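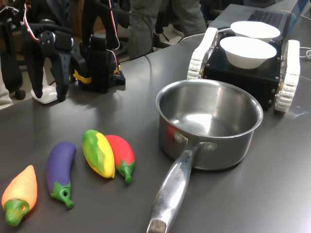 Waketti Bench Rules Kit

I wrote the first version of these rules on the back of a packing slip in February, after my third pinched finger, and people kept asking for copies, so now it's a product! You get 2 laminated cards, a roll of yellow floor tape and a pad of 70 check sheets. It's meant for small arms and little tracked carriers on a shared table, the kind of setup where you're moving play food into a pan and somebody is always leaning in to fix something.

What's on the cards

Card one is for people. Power off at the supply before hands go near a joint (stopping the program doesn't count, the servos are still live). One person runs the arm and says "moving" out loud. Everybody else stands back from the table edge. Long hair up, lanyards off, no reaching across to save a falling pepper. Let it fall!

Card two is for the table. Keep cables clear of the tracks and tape them down if they have to cross. Laptop at the far end, out of the arm's reach. Bowls ride empty until the carrier has done a full slow lap. Metal pans get their handles turned away from the arm, and please check where the handle is again after every run, they creep.

The check sheets

One per session. Screws, brackets, gripper fingers, cable slack, stop button, initials. I do mine with coffee and it's quick once you know your arm. Aslak Vik talked me into adding a line for loose printed parts and he was right, I find one most weeks.

What it isn't

These are house rules, and they don't replace a proper risk assessment or whatever your local safety law asks for. If you run anything bigger than a tabletop arm, get the Preller set instead, it covers fencing and lockout.

Cards are letter size and wipe clean. Refill pads are sold separately, also in a box of 400 sheets. The old Itetti clipboard fits them, the Mridha one is a bit too narrow.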